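Neues aus der Obstecke

Erinnert ihr euch noch an das wackelige Tischchen neben der Teeküche, auf dem die Bananen immer unter der Post verschwanden? Das ist Geschichte! Seit Mai steht bei Mirkora das weiße Fächerregal, und ich freue mich jeden Morgen wieder darüber – so viel Platz, so hell, und jede Frucht bekommt ihr eigenes Fach. Birne, Mangostan und Apfel machen den Anfang. 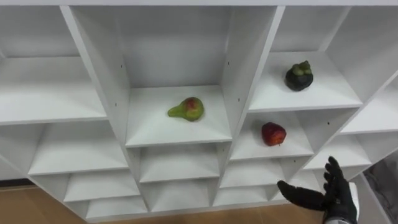
Inês Carvalho

Die Mangostan ist mein heimlicher Liebling. Wer noch nie eine gegessen hat: Die dicke, dunkle Schale rundherum einritzen, aufdrehen, und innen sitzen weiße Segmente, süß und ein bisschen säuerlich. Großartig! Nur auf den Saft aufpassen, der geht aus Hemden kaum wieder raus. (Fragt mich nicht nach meiner blauen Bluse.)

Nachschub kommt bis 16 Uhr in die Fächer, abends wandert alles, was übrig ist, in den Korb und dann in den Kühlraum. Birnen, die schon weich werden, bitte gleich mitnehmen – daraus wird bei den Kollegen in Drorstead Kompott.
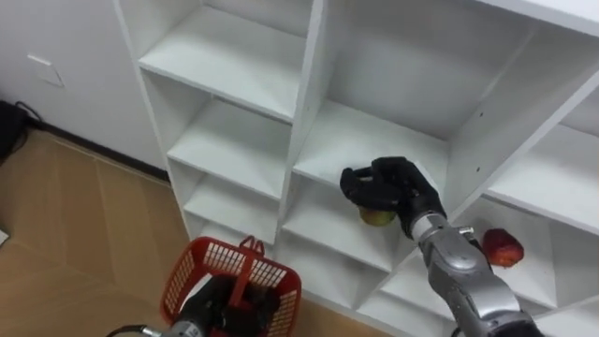

Obstregal und roter Korb

Wünsche für den Juni gern an mich. Sieben habe ich schon, darunter zweimal Kirschen.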